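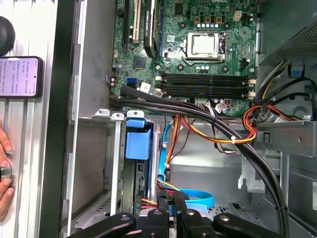 Green board, four slots, lots of cable.

Re: Reviving old office towers for a home music server

grilthorpe_attic wrote:
Week one and I'm hooked! I have my whole CD collection ripped (1,329 albums, took me all of October and then some) and it plays in every room of the house. Lossless, no ads, no monthly bill - I keep walking from room to room just to hear it follow me.

correa77 wrote:
Love it. But please tell me you didn't rip everything to FLAC for kitchen speakers. MP3 at a high bitrate is plenty.

grilthorpe_attic wrote:
FLAC all the way. Rip once, never again!

zosis_fan wrote:
Siding with FLAC here. Drives are cheap, your evenings aren't. The bigger job is tags. I had 13 different spellings of one string quartet.

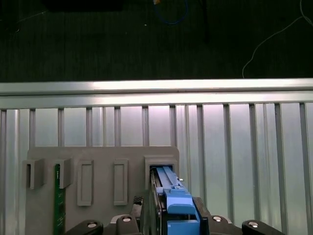 Blue piece going into its slot.

correa77 wrote:
OK, fair on the tags. I still say nobody can hear the difference over a dishwasher. And classical tagging is a swamp - do you sort by composer or performer?

zosis_fan wrote:
Composer, always.

tradier_lane wrote:
Performer! I think "that pianist I like," then browse. Make 2 views and everyone's happy. Also, album art matters more than you'd expect. I spent 30 minutes scanning one gatefold sleeve and loved every bit of it. 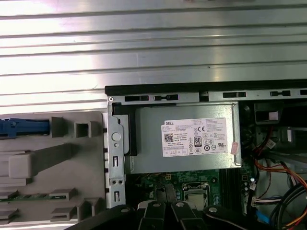 Backups (split from main thread)

grilthorpe_attic wrote:
So what do you all do? One copy at my sister's house so far.

tradier_lane wrote:
Same, plus a drive in a drawer. Swap them when you add a batch of new albums.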